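Help Community
Home > Investing > Taxes and Accounts

Cost basis after a spin-off, and cash for the leftover fraction

Posted by mersha_holder
20th November

I bought 137 shares of Mersha a few years back and paid $2,192 for them including the commission. In June the company spun off its packaging business as a separate stock called Gotia. I got one Gotia share for every two Mersha shares, so 68 shares showed up in my account, plus a small cash payment for the half share. I didn't pay anything for the Gotia stock.

My broker now shows a cost basis for Gotia of zero and the full $2,192 still sitting on Mersha. I want to sell the Gotia shares before year end. Do I really owe tax on the whole amount I get for them? And does the cash for the half share count as a dividend? This is a regular taxable account in the US, not an IRA.

3 replies

Mulugeta Tilahun
Marked as helpful

If the spin-off was tax free, your original cost gets split between the two stocks. Zero for Gotia is a placeholder and you should not use it.

Look on the Mersha investor relations page for a form called 8937. Companies file it after this kind of event and it usually gives the percentage of basis that goes to each stock. It will also tell you whether the company considers the whole thing tax free. If it was a taxable distribution, the math is different and you would have received a 1099-DIV for it.

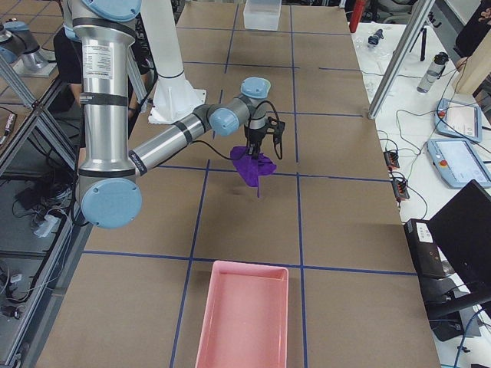 Once you have the percentage, multiply it by your $2,192. Whatever goes to Gotia is spread over 68.5 shares, including the half you never got to keep. The basis of that half share is subtracted from the cash you received, and the difference is a small capital gain or loss. It is normally not a dividend. The rest is the basis for your 68 shares.

Your holding period carries over too. If you had Mersha for more than a year, the Gotia shares are long term even though they only arrived in June.

Call the broker before you sell and ask them to update the basis. Mine took three weeks to do it after the Fliritz split.

bollcombe_ray

I just put zero and paid the tax. It was only a few hundred dollars and not worth the phone calls. You could do that.

tallyho976

Please don't use zero. You pay too much now and then your Mersha basis is wrong when you sell that later. I did this on a different spin-off and had to amend a return.

One more thing to check is whether you had dividends reinvested. If you did, each of those small purchases is its own lot and the percentage has to be applied to every one of them. Some may be short term. My broker had the main lot right and missed all the reinvested ones, so print the lot detail page and go down it line by line.

mersha_holder

No reinvesting, just the one lot. Found the form and it has the percentages on the second page. I'll call the broker this week.

Log in to reply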